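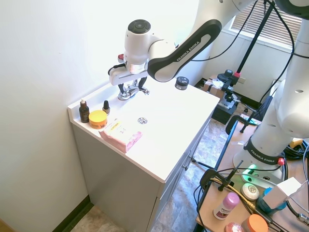 Kevser asked if we could drop the faucet task and put everything into the counter one, with the deadline this close. Umut against. Faucet is the only task where the fingers have to follow a handle, and that's what the judges asked about last time. Vote 4 to 1, faucet stays.

Robotics club, student project meeting, 2 Nov 2021
Present: Baysal, Çetinkaya, Coşkun, Tuncer, Arancibia (left early, lab exam)

1. Last minutes. Approved. Item 3 should say Busmont, not Bondarchuk.

2. Runs. 258 good ones logged, 16 thrown out, mostly bad grasps on the small bottles. Tarık wants the bad ones kept in a seperate folder, agreed. Target still 3000 by June. Songül thinks too high. Left as is for now.

3. Vanity layout. Items on the counter get moved between every run, not just when someone remembers. Kevser to tape a list to the cabinet door. Patricio asked if the faucet itself can be swapped. Not this term, no money.

4. Safety. Whoever runs the arm stays at the red button. No phones. No exceptions for "just one quick try" (Umut, Tarık, both warned).

5. Money. $100 left from the Sustier grant. Spare finger pads first, then cable ties. Songül to order, recepits to Tarık.

6. Busmont contest. Entry form half done. Need a team name, Surnach was suggested, two in favor, rest undecided. Video has to be one take, no speedup.

To do
Kevser: item list, email Busmont re table size
Umut: retune faucet approach, comes in too low
Songül: pads
Tarık: folder, back up the logs
Patricio: entry form

Next meeting same time, same room. Closed 5:40.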